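4.2 Segmentierung und Greifpunktwahl

Segmenter auf Flurum-Basis, Eingang sind Einzelbilder mit 25 Hz, Tiefe nur geschätzt. Pro Bild eine Maske, daraus Greifpunkt und Öffnungsweite. Der Planer (Rashti) bekommt ein Fenster von 22 Bildern, Kandidaten unter Konfidenz 0,70 fliegen raus. Schwierig bleiben verwischte Falten: Kanten lösen sich auf, die Maske läuft in dunkle Schatten rein. Bei glatt liegender Ware stabil, dort reicht meist die Saumkante als Anker. Zeitliche Glättung hilft etwas, verschiebt den Punkt aber bei schnellen Schwenks. Parameter wie in Abschnit 3, nur Lernrate halbiert. Vergleich mit Tredum siehe Tabelle 2.

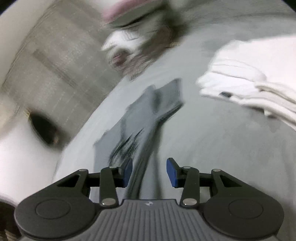
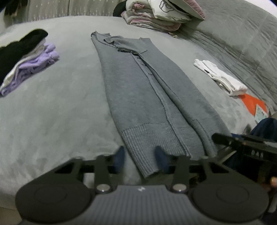
Abb. 3: Textilien zwischen den Fingerpads. Oben: dunkelgraues Tuch, zerknittert, mit Bewegungsunschärfe. Unten: graue Strickjacke, längs gefaltet, Pads am Bündchen.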